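Forum Robotique & Enseignement > Projets étudiants > Tri d'objets en vrac : notre projet de club, avis bienvenus

Sujet lancé par petit_servo

Bonjour à tous,

Je suis en deuxième année et je fais partie du club robotique d'Irndale. Notre projet s'appelle Baltia. L'idée est simple à énoncer : un bac rempli de jouets mous, de balles et de bouts de tissu, et le bras doit en sortir ce qu'on lui demande, un objet à la fois. On présente en janvier devant les autres clubs et je préfère me faire étriller ici avant.

Je suis moi-même le moins convaincu du groupe, autant le dire. Les autres parlent déjà d'un tri « généraliste ». Moi je vois un bras qui attrape assez bien une balle à picots et qui ne sait pas quoi faire d'un linge froissé.

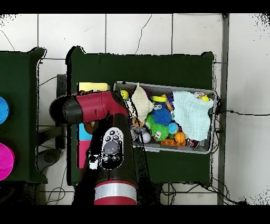

Le protocole actuel : 30 essais par séance, on remélange le bac à la main entre deux, et on note réussi ou raté sur une feuille. Pas de demi-point. Un objet saisi puis lâché au-dessus du bac compte comme raté, il y a eu un vote et j'étais dans la majorité.

Sur la dernière séance on a eu 21 réussites. Le chef de projet trouve ça très bon. Moi je trouve que ça ne veut rien dire tant qu'on ne sait pas quels objets étaient demandés.

Vos critiques ?

vis_sans_fin a écrit :

Tu as répondu toi-même à la question. 21 sur 30 avec des balles faciles, c'est médiocre. 21 sur 30 avec des tissus, je demande à voir la vidéo, en une seule prise, à vitesse réelle, sinon je n'y crois pas.

Autre chose : qui remélange ? Si c'est la personne qui a écrit le code, elle pose les objets durs sur le dessus sans s'en rendre compte. J'ai fait la même chose pendant tout un semestre.

Omo a écrit :

Je ne suis pas d'accord avec le ton. Ce sont des étudiants, ils ont un vrai bras, un vrai bac, des objets pénibles, et ils comptent leurs ratés. Dans la moitié des projets présentés ici on a trois cubes de couleur bien espacés et une musique épique.

Cela dit, petit_servo, tes cubes et tes linges ne devraient jamais être dans la même statistique. Fais deux colonnes, au minimum.

petit_servo a écrit :

@vis_sans_fin c'est moi qui remélange, et oui, c'est moi qui ai écrit la moitié du code. Je n'y avais pas pensé. Je passe la main à quelqu'un d'autre dès la prochaine fois.

@Omo d'accord pour les colonnes. Je crains juste que celle des tissus soit très courte à lire.

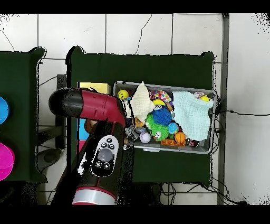 Pour la vidéo, je peux en faire une, mais il faudra que tout le monde accepte qu'on n'y coupe rien. Le chef de projet voudrait « une version dynamique ». Je vous laisse imaginer la discussion.

Question pour ceux qui ont déjà travaillé avec du textile : vous pincez un pli ou vous cherchez un bord ? On pince le point le plus haut, c'est bête, et quand le linge est coincé sous une balle on tire tout le tas.

L. Mokoena a écrit :

Bonjour, Lungile Mokoena, j'encadre un atelier de second cycle sur la préhension. Le point le plus haut n'est pas si bête pour un tissu seul. En vrac, c'est mauvais, pour la raison que vous donnez. Essayez déjà de dégager ce qui pèse dessus avant de toucher au linge, même si on ne vous a pas demandé ces objets. Vous perdrez du temps par essai et vous gagnerez en réussite. La vraie question sera de savoir si votre règlement autorise à déplacer un objet non demandé.

Je resterais prudente sur 30 essais. C'est peu. À 100 vous commencerez à pouvoir comparer deux versions du code sans vous raconter d'histoires.

vis_sans_fin a écrit :

100 essais avec remélange à la main, bon courage. Et toujours avec les mêmes objets, dans le même bac, sur la même table ? Vous mesurez à quel point vous connaissez votre bac, c'est tout. Changez le contenu et on en reparle.

Shabalala a écrit :

Alors là non. On ne peut pas leur reprocher à la fois de manquer d'essais et de ne pas tout changer à chaque essai. Il faut bien fixer quelque chose. Dans notre club on avait gardé le même lot d'objets jusqu'au bout et on l'avait écrit noir sur blanc dans le rapport, le jury n'a rien trouvé à redire.

vis_sans_fin a écrit :

Que le jury n'ait rien dit ne me rassure pas du tout sur le jury.

petit_servo a écrit :

On a une variante, je l'avais gardée pour plus tard parce qu'elle marche mal. Un panier en fil métallique à la place du bac, et à côté des compartiments au dessus coloré, rouge, bleu ciel, jaune, avec un trou rond dans chacun. Dans ce cas on demande au bras de saisir l'objet puis de le faire passer par le bon trou.

Le contenu est du même genre : balles à picots, muslins froissés, papier à pois. Le papier est de loin le pire, mon programme le prend régulièrement pour plusieurs petits objets ronds à cause des pois. Sur la première série on a eu 3 réussites, et je ne vous donne pas le nombre de tentatives, j'ai ma fierté.

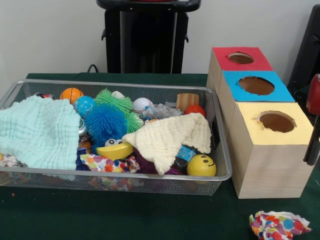 Dernière modification de la page : 31 juillet 2019

Omo a écrit :

Les pois, c'est drôle et c'est très instructif, garde-les absolument. Si j'étais au jury je voudrais voir ce raté-là avant n'importe quelle réussite.

En revanche pourquoi des trous ronds ? Une balle passe ou ne passe pas, mais un linge se pose dessus et reste à moitié dehors. C'est compté comment ?

petit_servo a écrit :

Raté, pour l'instant. Il y a débat. Le chef de projet propose « réussite partielle » et j'ai dit que si on ouvrait cette porte on finirait à presque 100 % de réussites partielles.

Shabalala a écrit :

Je suis plutôt du côté de ton chef. Saisir un tissu dans un tas, le soulever, l'amener au-dessus du bon compartiment, et mettre zéro parce qu'un coin dépasse, c'est se punir pour rien. Note les étapes séparément : saisie, transport, dépose. Tu verras où ça casse.

L. Mokoena a écrit :

Les étapes séparées, oui, à condition d'afficher aussi le résultat complet et de le mettre en premier. Sinon tout le monde cite la saisie et oublie la dépose. J'ai lu trop de rapports d'étudiants bâtis comme ça.

vis_sans_fin a écrit :

Enfin un message avec lequel je suis d'accord. Je maintiens pour le contenu du bac : demande à quelqu'un d'extérieur au club d'apporter quelques objets que vous n'avez jamais vus, le jour même, et fais une série avec. Si le score s'effondre, écris-le.

petit_servo a écrit :

Il va s'effondrer, je peux l'écrire tout de suite — mais d'accord, on le fera.

Je récapitule ce que je porte au groupe : quelqu'un d'autre remélange, durs et tissus dans deux colonnes, étapes notées à part avec le résultat complet en tête, une série avec des objets inconnus. Pour le droit de déplacer un objet non demandé, je pose la question aux organisateurs. Et vidéo sans coupe, quitte à la tourner quand le chef de projet n'est pas là.

Omo a écrit :

Poste-la ici, même si elle est longue. Et mets le papier à pois dans le lot.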